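About Altgate

Altgate designs and supplies divided storage boxes for schools, clinics and home workrooms. 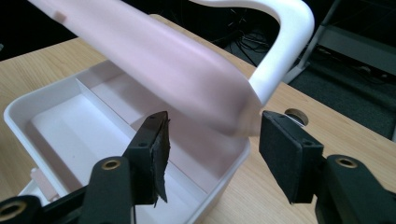

Mercy Mfinanga wrote to us that a box is only as good as its divider, and that she had stopped buying ones where small items slide under the wall and end up mixed on the other side. We agree with her, and most of our design work concerns that one part.

What we make

The current range has 19 models in three families. The Stomgate family covers carry boxes with an arched handle and a shallow tray. The Rätsep family covers stackable trays without handles, intended for drawers and shelving. Prodisov is our line of replacement parts: lids, latches, dividers and handles, each sold singly. A part ordered from Prodisov fits any box of the same model number, whatever its color or year of production.

How the boxes are specified

Every Stomgate tray has a rounded rim. A rounded rim is easier to wipe than a square one and holds its shape better when the tray is lifted from one side. Dividers run from rim to rim and meet the floor of the tray along their full length. We do not offer loose dividers in the carry boxes. Customers ask for them regularly, and we refer them to the Rätsep trays, where the walls slot in and out.

Compartments are unequal on purpose in most models. A sewing kit, a first aid kit and a set of drawing supplies all contain one or two long items and a larger number of small ones — equal compartments waste space in all three cases.

Handles are rated by load. The standard handle is tested at 700 lifts with the tray filled to its stated weight, and the latch is tested separately with the box closed and tilted. Models that fail either test go back to the drawing office. Two did so last December, and neither has been released.

Where we work

Design, testing and dispatch share one building. The test room holds a reference box from each production run, along with its test sheet. If a customer reports a fault, we compare the returned box with the reference before we reply, and the reply states what we found.

We supply around 200 schools directly. Other customers buy through regional dealers, who carry the Stomgate boxes and can order the rest.

Ordering and returns

The minimum direct order is one carton. Mixed cartons are accepted within a family but not across families. Unused boxes may be returned in their original carton. Replacement parts are not returnable once fitted — please check the model number on the base of the tray before ordering.

Page last revised 6th January.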